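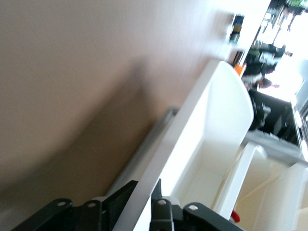 Does vinegar really get the smell out of plastic bins?

kettlepond
19/09/2020
Every cleaning blog says the same thing: white vinegar, leave it overnight, smell gone. I've done it 17 times since May on the bins we keep onions and potatoes in, and I'm not convinced. Has anyone compared it with plain dish soap?

mossgate36
Works for me. Half vinegar, half warm water, lid off to dry. You're probably rinsing too soon.

kettlepond
Overnight is too soon? The blogs can't agree on that either. One says 20 minutes.

Driresside
I don't buy it. The vinegar smell covers the onion smell for a day and people call that a win. Soap, hot water, then a sunny porch. Costs nothing.

mossgate36
Sun turns white plastic yellow. I've lost two bins that way.

Driresside
In one afternoon? Come on.

tallowbend
I paid for the Prolura tablets. The box says 100 percent odor free. It was not. Bronell powder was a little better, but I also scrubbed a lot harder that time, so who knows.

kettlepond
See, that's my problem with all of these. Everybody changes three things at once and then gives the credit to whatever they bought.

mossgate36
So test it. Same onions, one bin with vinegar, one with soap.

kettlepond
Fine. Starting tonight, no porch for either one. I'll post on Tuesday.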